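Pesquisar no fórum Pesquisa avançada
Robótica e Automação > Visitas e eventos

Dia aberto na Grikstead: quem foi?
Publicado por delia_maldonado, 28 de abril de 2021

Acabei de chegar e ainda estou eufórica! Inscrevi-me em janeiro, quase me esquecia, e ainda bem que fui. Entrávamos em grupos pequenos e deixavam-nos ficar mesmo encostados à bancada (eu a contar com uma fita e um segurança...). A demonstração de que mais gostei foi a da cozinha: pegar em utensílios com a pinça de mão, a mesma que usam para gravar os movimentos que depois ensinam ao braço. Pude experimentar! É mais leve do que eu imaginava e ao fim de três tentativas já não pensava nos dedos.

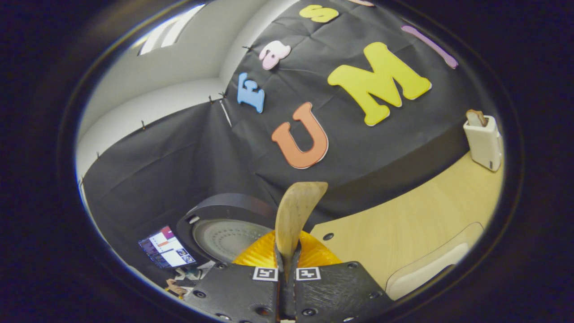
O Petro Kravets, que conduzia a sessão, respondeu a tudo com uma paciência enorme. Disse que já têm 865 gravações só desta bancada e que querem chegar às 3000 antes de mudarem de tarefa.

dardo_c
Fui no grupo da manhã. Gostei, mas 3000 gravações na mesma bancada parece-me desperdício. Preferia 256 em cozinhas diferentes.

delia_maldonado
Perguntei isso! A ideia é irem trocando os objetos e a disposição. Uma espátula de madeira lisa agarra-se de uma maneira, uma colher cheia é outra história.

dardo_c
Trocar objetos não é trocar de cozinha. A luz é a mesma, a mesa é a mesma. Na Bronda fizemos assim e quando levámos o braço para outra sala foi uma tristeza.

constanza.d
Discordo, Dardo. Para começar, prefiro uma bancada bem dominada. E os dedos impressos em 3D com os marcadores à vista, que maravilha, saí de lá com vontade de imprimir uns! Alguém sabe que filamento usam?

sebas_benitez
Não disseram. Eu uso TPU nos meus e aguentam bem, mas escorregam em cabos finos.

constanza.d
Obrigada! Vou tentar no fim de semana.

dardo_c
Se imprimires, põe aqui o ficheiro. Nisso estamos de acordo.

delia_maldonado
A próxima visita é na Tranano, com 50 lugares. Já me inscrevi, quem mais vai?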